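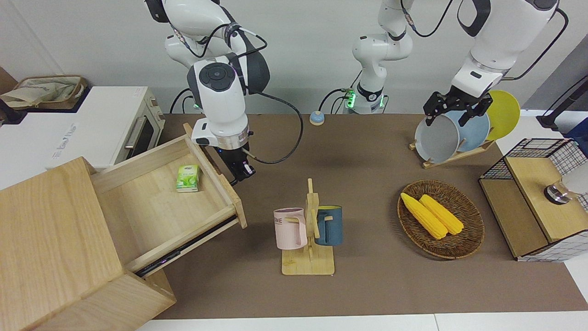 Gray bowl, blue plate, yellow plate, all in the rack.

Blog > Kitchen > Small Fixes

I've finally given in and bought a wooden dish rack, and I love it! Everything stands up on its edge now (even the bowl), and I can grab a plate without unstacking the lot. Patricio Salinas talked me into it back in May, so yes, Patricio, you win.

The little wooden drawer is next. It's down to one pack of tissues, and I'm thinking dish towels – or maybe tea? Tell me what you'd put in there!

Recent posts
Soup weather in Kuvutcombe
84 buttons and one jar
Repainting the Aswood chair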